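Dramesside site, workroom 2
Automation area walk-through, checklist with comments
Checked by: Annelies Aigner
With: Damian Holzer (operations), Urmila Bhardwaj (staff representative)
Date: 7th February

Scope: table work that has moved from hand to robot since November. Equipment rooms and the loading dock are on a separate list.

1. Emergency stops reachable from the seated position
Result: OK
Comment: Tested from both sides. Niilo asked for a second button by the door. Order placed with Strebel.

2. Walking route past the dual-arm robot
Result: Needs action
Comment: People still take the short way behind the pedestal when they are carrying something. The legs of the base are a trip hazard. Mark the route on the floor and move the printer trolley to the other side.

3. Hanging cables
Result: Needs action
Comment: Tie up the loose bundle beside the column. Same finding as last time. Damian to assign it to one person by name, not to the shift.

4. Speed limit with a person in the area
Result: OK
Comment: Set to 200 mm per second. Setting is locked and the log shows no changes.

5. Work surface clear except for the item being handled
Result: OK
Comment: One mug on the table at the time of the check. Personal cups are to be kept on the kitchen shelf so they don't get mixed up with handling items.

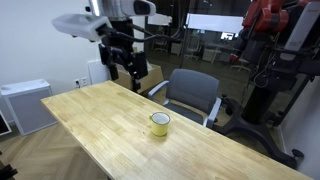 2 min read

6. Seating at the shared table
Result: Discuss
Comment: The chair is tucked in at the table, within a few steps of the arms. Before the change, staff sat here for most of a shift. Now they sit for short periods, get up to reset items, and sit down again. Domenica Leitner reports less wrist pain and more standing than she would like. Try a high stool for the reset work and ask again in four weeks.

7. Boxes and packaging on the floor
Result: Needs action
Comment: Cardboard box behind the table to be flattened or moved to storage. Nothing should stand on the floor under an arm.

8. Air purifier
Result: OK
Comment: Filter changed on schedule. Keep the grille clear. Two people said the noise bothers them now that the room is quieter. Try the low setting in the mornings.

9. Training records
Result: Partly OK
Comment: Everyone on the early shift has done the Clumach course. Late shift has two people missing. They may not reset items alone until it is done.

10. Job changes explained in writing
Result: Not OK
Comment: Urmila raised this. Staff were told in a meeting that sorting would go to the robots and that they would move to checking and resets. The job sheets still describe the old work. The hourly target of 100 items is also still printed on them, and two people believed it applied to them. Take the sheets down and issue new ones.

11. Reporting a stop or a near miss
Result: OK
Comment: Forms are in the Cillero folder. Staff asked whether stopping the robot counts against them. It does not. Put that on the first line of the form.

Open items: 2, 3, 6, 7, 9, 10
Damian Holzer to send dates for each open item to Annelies Aigner. Copy to Urmila Bhardwaj.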